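Landitz arm

The Landitz arm is a small robot arm with a parallel gripper, designed for building at home or in a shared workshop. It was drawn by Bleddyn Hopkin, a retired fitter, and was first built at the Jallura workshop, where the plans are still kept. The arm is named after the street in which the workshop had its first rooms. It is built from cut aluminium, printed plastic parts and hobby servos, and it is used mostly for learning, for sorting small objects and for testing control programs.

The arm belongs to the group of desktop manipulators. It has five powered joints and a gripper with two fingers which move in parallel. A simulated version of the gripper, called Samuel, is kept together with the mechanical drawings and is a regular part of the building work.

Contents
1 History
2 Construction
2.1 Base and shoulder
2.2 Forearm and wrist
2.3 Gripper
3 Electronics
4 Control software
5 Assembly at home
6 Assembly in a shared workshop
7 Simulation
8 Known problems
9 Variants
10 See also

History

Hopkin began with a one-jointed lever that lifted a tea tin from one shelf to another. The lever was moved by a windscreen wiper motor and had no position feedback, so it had to be stopped by hand. In the second model the motor was replaced by a servo and a wrist was added. Members of the Jallura workshop asked for the drawings, and the third model was the first which was made by more than one person.

The drawings were redrawn in a common format and given the present name. Revision 5, published in July 2024, changed the gripper from a single moving finger to two moving fingers and introduced the present wrist plate. Parts of earlier revisions do not fit on it without drilling new holes. A corrected sheet for the wrist plate followed in August, after it was noticed that two of the holes were dimensioned from the wrong edge.

Construction

Base and shoulder

The base is a round plate of aluminium which turns on a flat bearing. Early builders used a bearing from a kitchen turntable, and this is still permitted by the plans, although it has more play than the recommended type. The base is fixed to the bench with four bolts. Clamps can be used for the first tests, but they become loose when the arm changes its direction quickly.

The shoulder carries the largest load. It has two servos which work together on one shaft, one on each side. Both must be set to the same middle position before the shaft is tightened. If they are not, they push against each other even when the arm stands still, and they become warm.

An extension spring from the shoulder to the upper arm takes a part of the weight. The length of the spring is adjusted with a threaded hook.

Forearm and wrist

The forearm is a square tube with cable holes at both ends. The edges of these holes must be smoothed with a file and covered with a rubber ring. The wrist has two joints, one for bending and one for turning. The turning joint has a mechanical stop, so that the cable to the gripper cannot be twisted more than one turn.

Gripper

The gripper has a flat housing and two straight fingers. Inside the housing there is one servo with a small gear, and the gear moves two toothed racks in opposite directions. For this reason the fingers always stay at the same distance from the middle. The fingers are printed solid, and they are fixed with two screws each, so they can be changed without opening the housing.

Soft pads may be glued to the inner faces. Builders have used bicycle tube, cork and silicone sheet. Cork holds dry wooden blocks well but wears quickly. Silicone sheet needs a special glue, and the plans give a warning about this – ordinary contact glue lets go after a few days.

Electronics

All servos are connected to one controller board, called Plornetti, which was developed in the same workshop. The board has a separate power input for the servos and for the logic. A capacitor of 1000 microfarads is placed across the servo input, close to the connector, to reduce the drop in voltage when several joints start at the same moment. Its polarity is marked on the board.

The emergency switch cuts only the servo power. The logic stays on, so the last position and the error messages can still be read. When the power is cut, the arm sinks under its own weight, and the plans therefore ask for a foam block below the forearm during the first tests.

The cables to the wrist are made from stranded wire. Solid wire was used in the second model and broke after a short time of use.

Control software

The control program runs on an ordinary computer and sends the joint positions to the board over a serial cable. It has three modes. In the manual mode every joint is moved with a slider. In the teaching mode the user stores positions one after another, and the arm repeats them. In the script mode the positions are read from a text file, which can contain waiting times and simple loops.

Limits for each joint are written in a settings file. New builders are advised to start with narrow limits and to make them wider step by step. The file is not changed automatically when a new version of the program is installed, and this has caused confusion when the names of the joints were changed.

Assembly at home

The arm can be built at home with a drill, a hacksaw, files, a soldering iron and a set of small screwdrivers. The square tube can be bought already cut. The only part which is difficult without machines is the shoulder bracket, because its two holes must be exactly in line. Many home builders clamp the two sides of the bracket together and drill them as one piece.

The recommended order of work is base, shoulder, forearm, wrist, gripper, and then the cables. The board is tested separately with one servo before anything is mounted. A complete set of parts has 193 items, of which most are screws, washers and nuts.

For the printed parts a small printer is enough. The gripper housing is the largest print and should be placed with its flat side down. The racks must be printed with the teeth upwards, otherwise the teeth are rough and the fingers stick.

Assembly in a shared workshop

In a shared workshop the work is usually divided between several people. At Jallura the aluminium parts are cut in one batch for all builders, and the boards are soldered on a separate table. The shoulder bracket is drilled with a steel jig, which can be borrowed by members for one evening.

It is the custom of the workshop that a builder writes his or her name on the inside of the base plate – also when the arm is later given away. The longest list on one base plate has 13 names.

Simulation

Samuel is the simulated part of the project. It contains a model of the gripper and a small number of tiled rooms. A script can be tried in the simulation before it is sent to the real arm, and the same text files are used for both. The rooms are drawn in a simple way, with hard edges on the shadows, so that the program can also run on older computers.
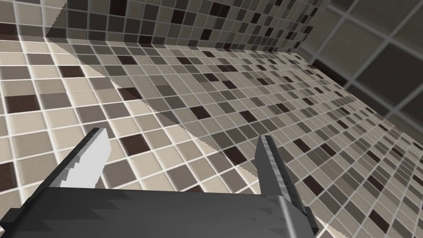
Can the arm be built without using the simulation first?

The simulation is optional, and many arms have been built without it. Its main use is to find mistakes in a script, for example a wrong sign in a joint angle, before they can damage a servo. The mechanical assembly does not depend on it.

The mosaic pattern on the floor and walls of the rooms was chosen by Hopkin. The tiles have beige, grey and dark brown tones. The weight of the fingers and the friction of the pads can be set by the user. Play in the joints is not simulated, and a movement which is correct in Samuel can end slightly beside the target on the real machine.

Known problems

The most frequent fault is a shaking shoulder. It is normally caused by a spring which is too tight, or by two servos with different middle positions. A weak power supply gives a similar effect, but in that case the shaking is seen in all joints.

The racks of the gripper collect dust, especially in workshops where wood is sanded. They should be cleaned with a dry brush. Oil is not recommended, as it binds the dust.

In cold rooms the turning joint of the wrist can be slow after switching on. Builders often let it move slowly from one side to the other a few times before use.

Variants

The short Landitz has a forearm of half the normal length and only one servo in the shoulder. It is intended for school desks. It uses the same gripper and the same board, but the settings file is different.

The rail version stands on a sliding carriage in place of the round base. It was built for moving seed trays in a greenhouse. The drawings for the carriage are incomplete, and the belt tensioner in particular is shown only from one side.

A left-handed version is sometimes mentioned in the workshop notes. It differs only in the side on which the emergency switch and the cable outlet are placed.

See also

Parallel gripper
Plornetti controller board
Hobby servo
Jallura workshop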